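Running a Public Photo Contest on an Environmental Theme
Handout 4: Rules, Judging and the Awkward Middle Part

Course notes, Araceli Varela

Last session covered picking a theme. You'll recall that "Nature" was rejected as too large and "Lichens of the Tollville Culvert" as slightly too small. Assume from here on that you have a theme, a sponsor who has read it, and a closing date.

1. What the rules have to cover

Most contest rules are copied from another contest, which copied them from a third. That is how the Tollville Rivers contest came to ban entries "on slide film over 2 inches" in a competition that only took uploads. Write your own. You need, at minimum:

Who may enter, and whether staff and their cousins count as the public.
How many pictures per person. Pick a number. "A reasonable selection" got Tollville one entrant with 410 herons.
What editing is allowed. Cropping and exposure are usually fine. Adding a heron is usually not.
Who owns the picture afterward (see section 3).

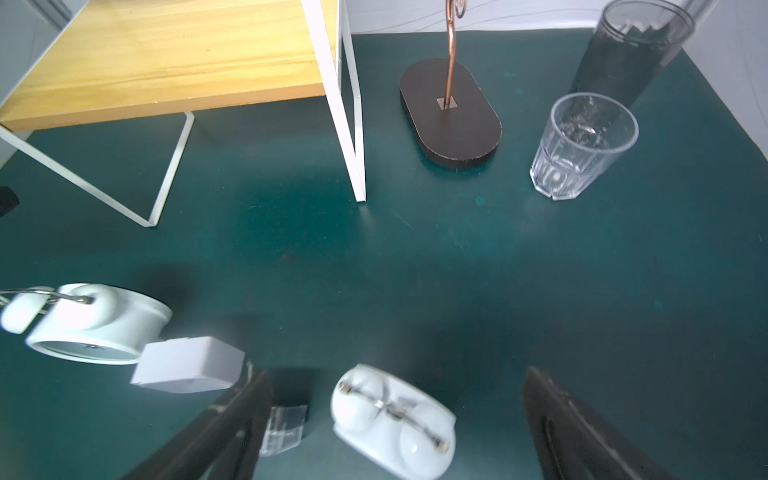 2. Getting entries in

Entries arrive in two waves: a trickle in the first week from people who already had something suitable, and a flood on the last evening. In the Tollville contest the total was 742, and most of those came in after dinner on closing day. Plan your upload form for that evening. Test it with a large file, on a bad connection, using the oldest phone in the building.

Decide ahead of time what happens to an entry sent at 12:04 a.m. Whatever you decide, put it in the rules, and say which time zone you mean. Fulgencio Villalobos, who ran the inbox that year, let in one late entry out of kindness and then spent most of March answering mail from people who had heard about it.

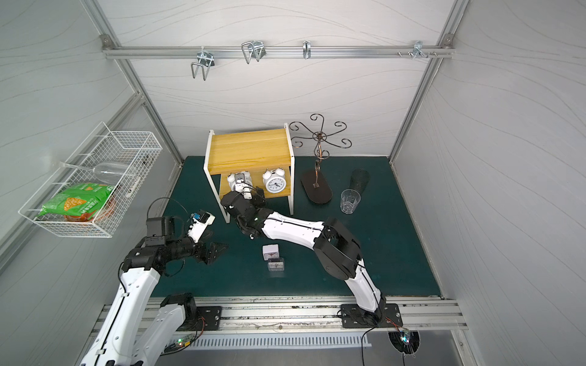 Captions deserve more attention than they get. Ask for the place, the month and one or two sentences on how the picture fits the theme. Set a word limit. Without one you will receive poetry, and your judges will have to be polite about it.

3. Rights

Read this section twice. A fair contest asks for permission to show the picture in connection with the contest, with credit, for a stated period. An unfair one asks for everything, everywhere, forever, in exchange for a tote bag. Entrants do read this clause now, and they post it online with comments.

If people can be recognized in a picture, ask for their consent in writing. For children, ask a parent.

4. Judging

Use an odd number of judges. Strip the names from the files before anyone sees them, including the file names, which is where the names always are.

We'll work with a two-round system. In round one each judge marks every entry yes, no or maybe, alone and without discussion. In round two they meet and argue over whatever is left. Allow a whole afternoon and feed them.
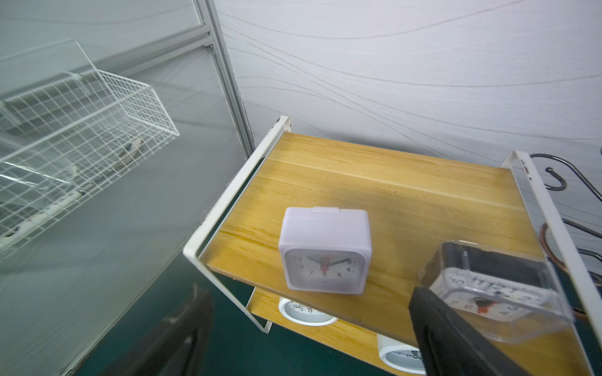 Score sheets should weigh the theme at least as heavily as technique. Otherwise a sharp, handsome sunset beats a slightly soft photograph of a working compost scheme every time, and the sponsor will ask what the sunset has to do with compost.

For next session

Read the Figueroa and Murnar rules in the course pack and mark every clause you can't explain to a neighbor. Then draft your own rules in 700 words or fewer. Jovita Ledesma and Apolinar Bautista are swapping drafts with the other table, so bring two copies.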